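2020年8月31日 阴转晴

今天一整天都在跟手机支架打交道,居然越弄越上瘾!

起因是七月攒下来的那批旧手机,一直堆在抽屉里,充电线缠成一团,每次找都要翻半天。早上下了决心,全部拿出来,连支架一起摊到那张深青色的桌面上,一个一个试。Anjana Matubbar 中午过来送书,本来说坐十分钟,结果也跟着试,一待就是两个小时,哈哈。

先说黑色折叠的那种。以前嫌它土,今天重新用了一下,真的顺手,往那儿一撑,手机稳稳靠着,不用的时候一折就能塞进包里。灰色圆盘底座的也很喜欢,底下圆圆的一块,看着就踏实。Anjana 爱把角度放得很斜,说这样低头看菜谱舒服,我还是习惯立直一点,为这个争了好一会儿,谁也没说服谁。

最偏心的还是淡紫色那个!背板平平的,下面一个弯弯的小托,颜色特别温柔,就算上面什么都不放,摆在桌上也好看。我在 Bokari 的网店盯了它很久,等到降价才下手,现在觉得原价买也值。Anjana 问链接,我马上发过去了(她大概今晚就会下单)。

墙上的白色铁丝网篮也想好用处了,以后专门收充电线,伸手就够得着。横杆上的挂钩打算挂耳机,不过那几个钩子大小不一样,哪个挂哪副还得慢慢试。标签纸也要买,Bienvenido Gatchalian 说他家有一卷没用完的,明天问问他。

晚饭随便煮了碗面,吃完又忍不住回去挪了两下。 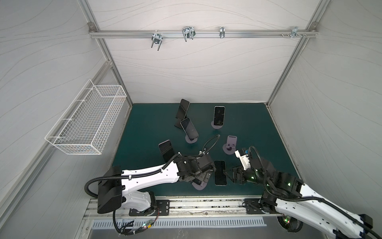 明天先把线理了,再挑一台留在厨房听广播,其余的擦干净,该送人的送人。淡紫色那个谁来要都不给!

最近的日记
抽屉终于能关上了
Prandard 的台灯用了一个月
和 Anjana 去旧书市
七月小结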